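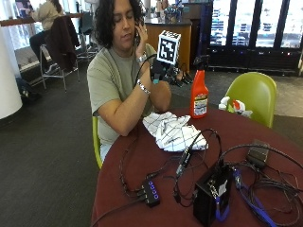

Clalo: limpeza de mesa, notas do conjunto

LEIA-ME, versão 2. Escrito à pressa, corrijo depois.

O que tem
Tarefas curtas de arrumação à volta de mesas redondas: pano, borrifador, sacos de plástico, cadeiras. 2521 clipes, 14 mesas diferentes.

Objetos
- borrifador vermelho, etiqueta branca
- pano branco com quadrícula preta (na lista antiga está como "toalha", é o mesmo)
- cadeiras verde-lima
- saco branco com vermelho, conta como lixo

Pastas
/mesa, /pano, /cadeiras. A /cadeiras ainda esta incompleta, faltam as anotações de outubro.

Anotação
Um rótulo por ação: borrifar, limpar, dobrar, pousar. Pausas (telefone, conversa) levam "pausa", não apagar. Pano amarrotado não é "dobrado", mesmo que pareça quase.

Problemas conhecidos
800 clipes sem rótulo de pano. Nomes de ficheros com espaços na /mesa.

Dúvidas: Edin Dimitrov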